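# 4주차 강의노트: 자동화가 들어온 실험실, 사람 일은 어떻게 달라지나

10/20/18 정리

지난주에 과제 걷으면서 "교수님, 결국 로봇이 들어오면 몇 명 잘리는지가 핵심 아닌가요?" 하는 질문을 받았어요. 좋은 질문인데, 그 질문만 붙들고 있으면 현장에서 벌어지는 일의 절반을 놓칩니다. 사람 수는 그대로인데 하루가 통째로 바뀌는 경우가 훨씬 많거든요. 그래서 이번 주는 제가 예전에 드나들었던 시험분석 업체 Jasano 이야기를 길게 하려고 합니다. (교재 순서랑은 좀 안 맞아요. 교재는 다음 주에 따라잡을게요!)

## 1. Jasano 분석실, 도입 전

Jasano는 의뢰받은 시료를 전처리해서 성분을 분석해 주는 회사예요. 분석실 인원은 14명, 하루에 들어오는 시료는 200건. 제가 처음 갔을 때는 아침마다 화이트보드에 누가 어느 의뢰를 맡는지 적어 놓고 시작했어요. 한 사람이 시료를 받아서 라벨 붙이고, 덜고, 거르고, 기기에 걸고, 결과지까지 쓰는 방식이었죠. 처음부터 끝까지 한 사람 손에 있는 겁니다.

이 방식에 대해 직원들 평가가 갈렸다는 점을 꼭 적어 두세요. 손목이 아프다, 같은 동작을 하루 종일 한다는 불만이 제일 컸고요. 그런데 같은 분들이 "내 시료는 내가 안다"는 말도 했어요. 결과 숫자가 이상하면 아까 거를 때 유난히 느렸던 그 시료구나 하고 바로 떠올린다는 거죠. 이 두 가지가 한 작업 안에 같이 들어 있었다는 게 나중에 문제가 됩니다.

## 2. 무엇을 기계에 넘겼나

회사가 자동화 과제에 붙인 이름이 Desau였어요. 설비 쪽은 Rilalbridge라는 업체가 맡았고, 준비 기간이 12개월. 처음 계획서에는 '전처리 전 공정 자동화'라고 적혀 있었는데, 막상 공정을 쪼개 보니까 그렇게 간단하지가 않았습니다.

여기서 개념 하나. **직무(job)와 과업(task)을 구분합시다.** 기계가 가져가는 건 거의 언제나 과업이에요. 직무는 과업 여러 개가 묶인 덩어리고, 몇 개가 빠져나가면 남은 것들끼리 다시 묶입니다. 그 재조합을 누가, 어떤 기준으로 하느냐가 이 과목에서 계속 묻는 질문이에요.

Desau에서는 대충 이렇게 갈렸어요.

- 용기 옮기기, 정해진 자리에 꽂기: 기계
- 정량 분주: 기계
- 시료 상태 보고 거를지 말지 정하기: 사람
- 막히거나 엎질러졌을 때 수습: 사람
- 아침에 작업대 차려 놓기: 사람 (새로 생긴 과업!)

마지막 줄에 밑줄 쳐 주세요. 도입 전에는 없던 일입니다. 정확히는, 있긴 했는데 일이라고 부르지 않았어요. 각자 자기 편한 대로 늘어놓고 쓰면 그만이었으니까요.

## 3. 작업대 차리는 일

저는 이 부분이 제일 재미있었어요. 사람은 물건이 조금 비뚤어져 있어도 알아서 집습니다. 랙이 손가락 한 마디쯤 밀려 있으면 그냥 손을 더 뻗으면 되죠. Desau가 돌아가기 시작하면서는 자리를 맞춰 두는 게 정식 업무가 됐고, 점검표가 생기고, 서명란이 생겼어요. 서명란이 생겼다는 건 책임 소재가 생겼다는 뜻이기도 합니다. 밤에 설비가 멈추면 다음 날 아침 제일 먼저 펴 보는 게 그 점검표였어요.
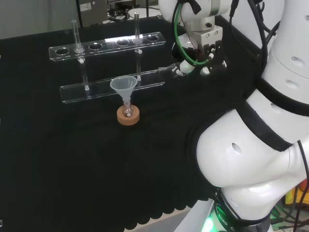
작업대 준비를 저는 강의에서 '보이지 않는 노동'의 사례로 자주 씁니다. 결과 보고서 어디에도 안 나오거든요. 처리 건수는 설비 실적으로 잡히고, 그 앞에 들어간 손은 통계에서 사라져요. 얼마나 자잘한 일인지 감이 안 오면 사진 속 물건만 봐도 됩니다. 구멍 여섯 개짜리 투명 랙에 시험관이 둘, 그것도 왼쪽에서 두 번째와 다섯 번째 자리에 서 있고, 앞쪽의 짧은 유리병은 코르크 링 안에 세워져 있고 그 위에 깔때기까지 꽂혀 있죠. 어느 구멍을 쓸지, 병을 무엇으로 받칠지, 전부 누군가는 정해야 하는 항목이에요. 여러분이 점검표를 만든다면 몇 줄이 나올지 한번 써 보세요. 생각보다 길어집니다.

## 4. 숙련은 어디로 갔나

앞에서 "내 시료는 내가 안다"는 말 적어 두라고 했죠. 도입 후 면담에서 제일 많이 나온 이야기가 그거였어요. 손목은 확실히 편해졌대요. 이건 다들 반겼습니다. 그런데 결과가 튀었을 때 짚이는 데가 없다는 거예요. 직접 거르질 않았으니 그 시료가 끈적했는지 어땠는지 몸에 남은 게 없는 거죠.

그래서 Jasano가 Samir라는 기록 프로그램을 붙였어요. 처리 중에 생긴 특이사항을 시료별로 남기는 건데, 베테랑들은 시큰둥했고 신입들은 좋아했습니다. 왜 그렇게 갈렸을까요? 저는 신입에게는 잃어버린 감각이랄 게 애초에 없었기 때문이라고 보는데, 다르게 읽을 여지도 충분해요. 토론 시간에 반박해 주시면 환영!

## 다음 시간까지

1. 본인이 해 본 아르바이트나 실습 하나를 골라 과업 단위로 쪼개 오기. A4 한 장.
2. 그중 하나를 기계에 넘긴다고 치고, 새로 생길 과업을 두 개 이상 적기. 빠지는 것만 적어 오면 감점입니다.
3. 11월에 할 조별 발표 주제도 슬슬 정해 주세요. 분석실 말고 다른 업종이면 더 좋고요, 물류창고는 작년에 너무 많이 나와서 이번엔 조당 하나씩만 받을게요.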